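Guddale Opens Set of Simulated Handling Runs

TRAVITZ, March 2019. Guddale has released 551 simulated runs for training robot arms to handle small objects. Each run is stored with its camera views. 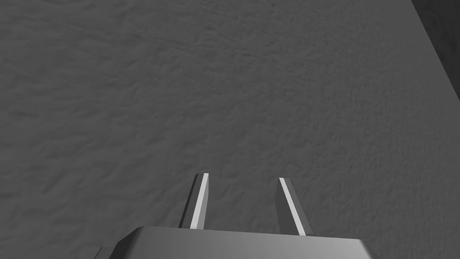 Wrist view, gripper open over a gray textured surface.

Surfaces and lighting vary across the set, known as Zolden.
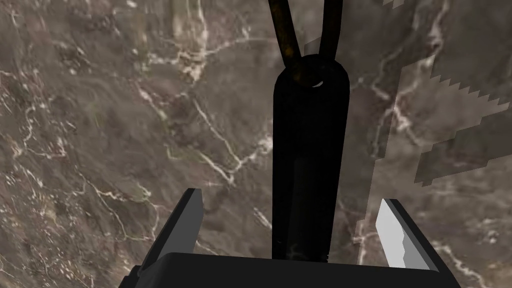 Wrist view with a black-handled tool between the fingers.

"We wanted examples with 2 arms," said Wen-hsiung Lu, who leads the work.
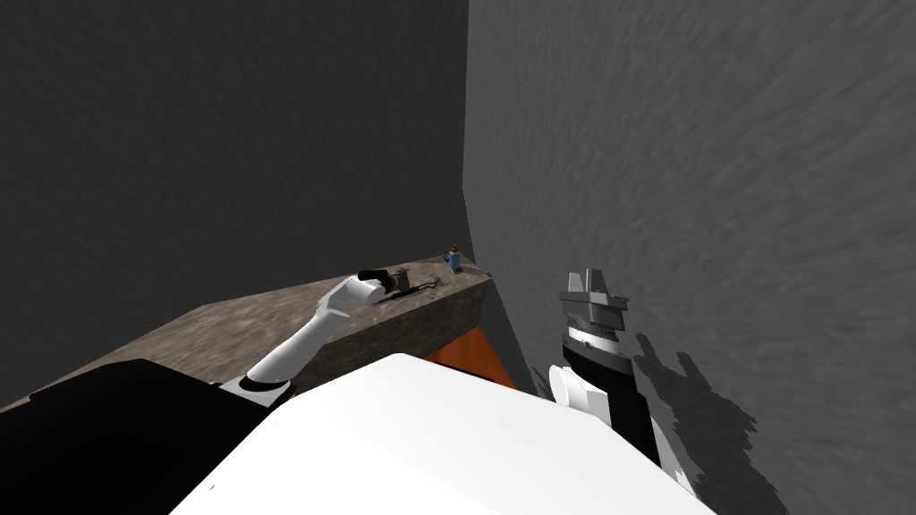

A further 100 runs will be added in November. Requests for access go to the Guddale office in Travitz.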